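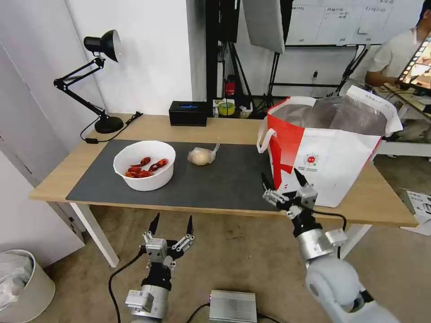 1/ Skulta 9, the dialogue library for the Seol engine, is available from the Stesine download page. It replaces all earlier releases.

2/ Choice menus may now hold up to 14 entries. Longer menus scroll, and the scroll position is kept when the player returns from the pause screen.

3/ Text speed is set per speaker. The global setting remains — it applies to any speaker without a value of its own.

4/ Save files from the previous release load without changes. Older files must be opened once in Heneo, our converter, and saved again.

5/ This release closes 124 reported issues. The full list is in the changelog included with the download.

6/ Known issue: scripts longer than 3000 lines may load slowly in the browser build. Splitting the script by chapter avoids the delay. A fix is planned for March.

7/ Please send bug reports through the Stesine tracker and attach the script file. Reports sent by direct message are not logged.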